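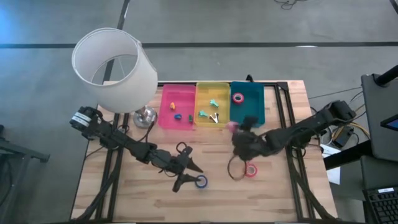 Slide 4. Sorting station, two arms, three bins.

Speaker notes

Begin with the record. In September the Elska station completed 3,389 picks, and 11 ended in an uncommanded gripper release. No injury was reported.

Direct attention to the cable beneath the right gripper. The review attributed the releases to a worn connector on that cable – the fault appeared only when the wrist was turned far inward.

State the safety point plainly. The controller logged each release as a completed pick, and the arm continued at full speed. Hastora has since required a stop on any loss of grip signal.

Pause for questions before the Kornell results on slide 5.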